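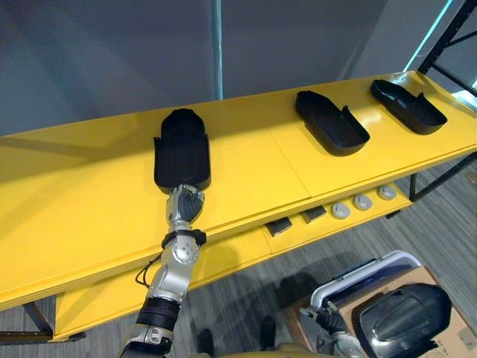
Black plastic trays on the yellow table.

Udbridge Fall Drags -- Tech Inspection Checklist, with comments

Worked through by Josphat Rotich, tech lane 2. November meet, Pearce Strip, eighth mile.

Gates open at 7 a.m. and the lane opens at 8. Have the hood off and the driver's gear laid out on the seat before you roll up. We put 174 cars through last time and I loved every one of them, but the line moves so much faster when people are ready!

Car checked for the notes below: Brerniso Racing small block coupe, street tire class.

1. Helmet and neck restraint: PASS
Date label readable, strap good, no cracks in the shell. Gorgeous paint on it too.

2. Harness: PASS WITH NOTE
Webbing is clean and in date. Left lap belt bolt was only finger tight. Driver snugged it up in the lane and I put a wrench on it afterward.

3. Throttle return: FAIL, then PASS
One spring on the carb. We want two, each able to close the blades by itself. The crew ran back to the trailer, found a spare and had it on in no time (great hustle, folks). Full pedal, let go, snaps shut. Check this with the engine off, and then check it again with somebody sitting in the seat, as floor mats love to creep under the pedal.

4. Battery and cutoff switch: PASS
Battery in the trunk, bolted down with metal straps. Switch kills the engine from the rear of the car. OFF is clearly marked.

5. Fuel lines: PASS
No rubber line near the headers. Fittings dry at idle.
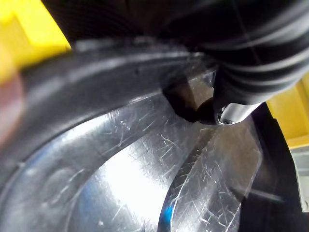

6. Driveshaft loop: PASS WITH NOTE
Loop is in the right spot and the welds are beautiful, but one mounting bolt is short and barely reaches the end of the nut. Fine for this weekend. Please swap it before Zumomville.

7. Wheels and tires: PASS
All studs present, full thread through the nuts. Rears still have plenty of life in them. Torque was 80 on every nut I tried, matching the crew's own sheet. Keep writing that sheet, it helps me a lot.

8. Overflow can: PASS
Mounted solid, empty at check-in. Drain it between rounds, well away from the staging lanes.

9. Fluids and leaks: RECHECK
Small damp spot at the back of the left valve cover. Could be old oil. Wipe it down, make a pass, come see me before round 2.

10. Window net and door latches: PASS
Net drops with one hand. Both doors open from inside and out.

Result: cleared for time trials, recheck on item 9. Sticker goes on the lower left corner of the windshield -- and yes, you have to peel off last year's first. Have a fantastic run!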